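Clovmont Tabletop: read me first

Hi! If you grabbed this set to train a policy on household odds and ends, this page should save you an afternoon. I put Clovmont together because our old set, Trundcombe, was all one table and one kind of object, and every model we fed it fell over the moment a bit of cloth showed up.

What you get

2,000 episodes in the current release, most of them shorter than 40 seconds. Each one has three video streams (head, left gripper, right gripper), the pose of both grippers, how far open the fingers are, and a one-line task label in plain English. The labels were typed by whoever wore the gear, so expect "put cloth in basket" in one folder and "cloth goes in basket" in the next. I left them alone on purpose - a bit of mess in the wording helped us.

How it was recorded

No robot arm anywhere in this release. You wear the grippers on your forearms, put on the head camera, and do the chore with your own two arms. The square markers on the gripper fronts are there for tracking, so please don't crop them out before you've run the pose script.
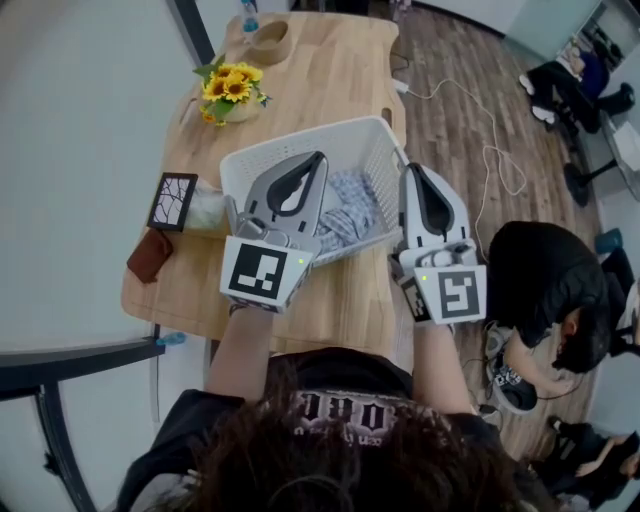
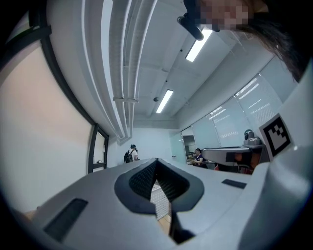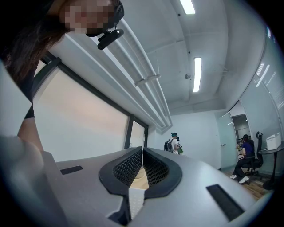 The gripper lenses are very wide, and I ship the video undistorted only if you ask for it with the rectify flag. Try the raw version first! Our best runs so far used raw, and I have a soft spot for it because the corners keep a lot of the room.

Faces are pixelated in the gripper views. If you spot one that slipped through, send me the episode number and I'll pull it the same day.

Splits

Train and validation are split by session. Please don't reshuffle by episode, or you'll get lovely numbers that mean nothing (ask me how I know). The 6 held-out sessions live in the folder called rebane, named after the loader we use for them.

Known problems

Episode 361 has left and right swapped. I keep meaning to fix it.
Finger opening drifts a little in the long sessions, so zero it at the start of each one.
Some May sessions have no task label at all. The loader skips them unless you set keep_unlabeled.

Getting it

Everything is on the Nultport mirror under clovmont/v2. Grab the small sample folder first and check that your loader likes it, then go for the rest overnight.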